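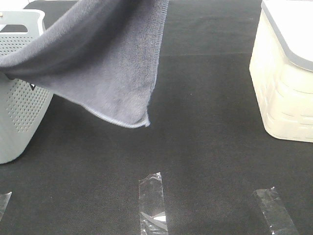
How long does it take to teach a robot arm one laundry task? For our club, most of a semester, and we're still at it.

I joined the Siriwan robotics club in June thinking we'd be building little cars. Nope! Chalerm Prasertsri, who runs it, had already signed us up for the household challenge at Talport, so it's been towels, towels, towels ever since. The one I see in my sleep is dark gray microfiber with a pale edge along the bottom. It's soft and floppy and never hangs the same way twice, and if the arm grabs it near a corner you get this long droopy point that swings all over the place.

We do our runs on black fabric, with the gray laundry basket on one side and the cream bin on the other. I stuck tape down on the near side and I am not proud of my tape job (sorry, Milagros).

Milagros Samonte keeps the log, and as of last meeting we have 112 runs that she'll let us count. The goal is 1,000 before the challenge. I did 22 in one evening and my back hurt the whole next day, but I got so much better at picking a grab spot! Middle of the hem, go slow on the lift, don't chase it if it twists.

Next meeting we're trying a thicker towel. I have opinions about this already.

Last updated: November 25, 2023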